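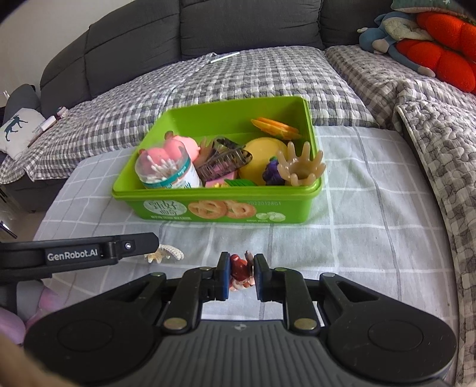 Fig. 1. Hand-held gripper with the figurine between the blue pads, green sorting box behind.

Group project report -- Lamisi Ankrah and Seidu Mahama
Workshop module, Dorkent. Handed in Tue 7 April.

1. What we set out to do

Pick small household things up with a hand-held gripper, put them in a box, take them out again, record all of it. The recordings were meant to go into the grasp model the Kernton group is training. Target was 246 clean recordings. We did not get there, and most of this report is about why.

2. Setup

Gripper held in one hand, two fingers, blue pad on the inside of each. Mounting arm with the small sensor comes in from the left. Surface is the grid sheet, laid flat in front of the sofa backrest. Box is a green biscuit box, open top. Things in it on purpose very mixed: toy pig, jar of cotton swabs, claw clip, yellow ball, rubber hand toys and so on. Another claw clip outside the box on the sheet. Soft toys left on the quilt as background, we wanted clutter.

Software is Dasuson, the version on the shared laptop. It logs the finger gap, the video and a grip flag (open / closed / holding).

3. The fault

First session fine. Second session the grip flag started going to "holding" with nothing between the fingers. Not every time. We didnt notice while recording as we were watching the objects and not the screen. Lamisi found it that evening going through the logs.

What we saw in the logs:
Finger gap reads 2 mm at full close. Should read zero.
Offset comes on partway through, not from the start.
Thin objects worst. Clips especially, flag says holding before the pads have reached them.
Figurine mostly ok, it is thick enough that the offset doesn't change the flag.

So any recording with a thin object after the offset started has a wrong label and we can't tell by eye from the numbers alone. Had to go back to the video for all of them.

4. Looking for the cause

Pads first. Seidu thought one had crept up its finger and was stopping them closing. Took both off, cleaned, put back. Same reading.

Then the cable. Wiggled it at the connector during a recording, no change.

Then the linkage. This was it, or most of it. One of the pivots had play in it and the position sensor sits on the wrong side of that play, so the fingers close all the way but the sensor stops short. Found it by closing on a strip of paper -- the paper was held tight and the log still said 2 mm.

We think it works loose with use. The tool's counter was past 3000 closes when it reached us and we never asked when it was last checked. Should have.

5. Safety note

While testing the linkage Seidu had a fingertip near the pivot when Lamisi squeezed the handle. Pinched, no cut. Reported to Dr Sveinbjörnsson the same day. Rule now: whoever holds the gripper says "closing" out loud, and the other person keeps hands off the linkages. Not in our original risk assessment, it only talked about trailing cables and tripping. It has been added.

6. What we did about it

Pivot tightened. Zero check before every session now, fingers fully closed on nothing, reading written down. Again after every 30 recordings. If it is off by anything, stop.

Bad recordings not deleted, moved to a seperate folder with the flag column blanked. The video is still usable for somebody who only wants the objects.

7. Still open

Don't know how long the tightening will last. We have asked for a new pivot, no date yet. The software would accept a fixed offset but we didn't use it, the play isn't the same from one close to the next.

Remaining recordings to be done in May if the part comes. Thick objects first, clips last.

Log sheets and risk assessment (second version) are in the project folder.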